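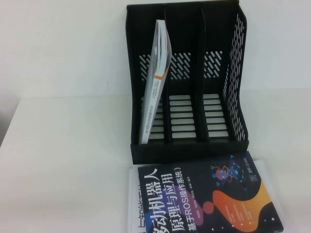

I finally sat down in November and went through all the paper in the apartment. I had been putting it off since the move to Langate, and by then it was in two moving boxes, a kitchen drawer, and a tote bag hanging on the back of the bedroom door.

What got me started was a bill. Duman, the company that services the boiler, sent me a second notice for a repair I was sure I had paid. The repair was done under the old lease and I remembered the man coming out on a Friday morning, but I couldn't find the receipt. I looked for most of an evening. It was in the tote bag, folded inside a takeout menu. I sent Duman a copy and they dropped the charge the next day. The amount was $40, so the evening was probably worth more than the bill.

The weekend after that I put everything on the floor and made piles. My first try was by year, and I gave up on it within the hour. I don't think about my papers by year. If the car needs something I want the car papers, and I don't care when they're from. So I started over and did it by who I would be on the phone with: landlord, boiler, car, doctor, bank, job, taxes. Anything that didn't match a phone call went into a pile called "other," and most of that ended up in recycling.

Manuals were the biggest surprise in terms of bulk. I had the full booklet for a Branell microwave I left behind two apartments ago, in several languages. I also had the booklet for the Pladier dehumidifier, which I do still own, and which I kept because the part about cleaning the filter is not easy to find online. Everything else in that pile went.

Pay stubs were harder. I had nine years of them from the warehouse. I checked them against the annual wage statements, kept the statements, and shredded the stubs except for the current year. My shredder is a small one and it needs to cool down after a few minutes, so this took parts of several evenings. I'd run it until it stopped, make dinner, and run it again.

I also found $2,360 in old savings bonds. They were a gift from when I was a kid and I had forgotten they existed. I'm not counting on that kind of thing happening again, but it did make the rest of the week go faster. The bank in Langate doesn't cash them at the counter, so I have to mail in a form with a certified signature. The form is filled out and I need to make the appointment.
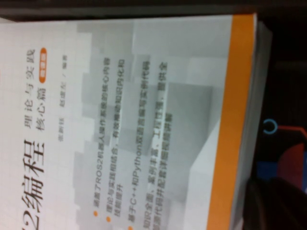

The system I have now is simple. Mail gets opened standing up, next to the recycling bin, and anything I need to act on goes in one folder. Once a month I go through the folder, pay or answer what's in there, and move the rest to where it belongs. I tried doing it weekly at first and there wasn't enough to bother with.

I looked into scanning everything and decided against it. I did scan the lease, the car title, my birth certificate, and the last two tax returns. Those are on the laptop and on a drive I keep at work. For the rest, if it got lost in a fire I would call and ask for another copy, and that seems fine to me.

A few things I still haven't figured out. I don't know how long to keep medical statements after the insurance has paid, and I've read different answers. I have a stack of letters and birthday cards that I don't want to throw out and don't want to look at every time I need the car registration. They are back in the tote bag for now. I also need to switch the water bill to email, which requires an account number that is printed only on the paper bill, and I think I shredded it.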